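3.2 Release announcements and player expectations

In the previous section we described how a studio keeps its public attention between two releases. In this section we look at the announcement itself. Our case is the puzzle game Solgate and its sequel, both made by the studio Prikorow and published by Wurnis. We selected this case because the studio gave us its full archive of public posts, and also because the sequel was delayed two times, so the same audience received the same kind of message more than once.

The material consists of 439 player comments written under the announcements of the sequel. We collected them from the public forum of the publisher on 25/12/2022 and did not update the collection later. Comments in other languages than English were left out. Each comment was read by two coders, who worked separately and then discussed the cases where they did not agree. The coding scheme had nine categories, and it is the same scheme that we used for the pilot study on the racing game Skov. We made only small changes in it. The category "technical complaint" was divided, as many players of Solgate wrote about saved games that could not be moved to a new device, and we wanted to keep this matter apart from complaints about speed or crashes.

The first announcement contained a short trailer and no release window. The comments under it are mostly positive, but they are also short, and many of them only repeat the title of the game with an exclamation mark. Under the second announcement, which gave the month of November, the comments become longer and more practical. Players ask on which consoles the game will run, if the first game must be finished before, and what will happen with the level editor. Such questions were rarely answered by the studio. Where an answer was given, it was often copied by other players into later discussions, sometimes with mistakes.

The two delay messages had a different effect. In the first one the studio wrote in a personal tone and explained which part of the game was not ready. The second was written by the publisher and was only three sentences long. We found more angry comments under the second message, but we would like to be careful with this result. A second delay is harder to accept than a first one, and we cannot separate this from the tone of the text. It is also possible that patient players had already stopped reading the forum at this time.

One more point concerns the trust in dates. Several players wrote that they will not believe any date before the game can be downloaded. In our coding this is not a negative comment, as the same players often said that they will buy the game anyway. We therefore put these comments in their own category, "reserved interest". For small studios this category may be of more practical use than the simple division in positive and negative, and we return to it in Section 5.

The coding sessions were held in person. 

Figure 3. Paper cups and a gray cup on a patterned tablecloth. One white paper cup carries the characters 中國風.

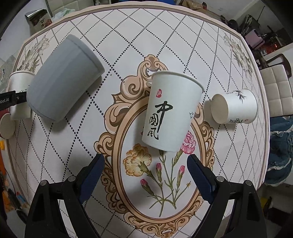

3.3 Limits of the material

The forum is moderated by the publisher, and we do not know how many comments were removed before our collection. We also have no information on the age or the country of the players.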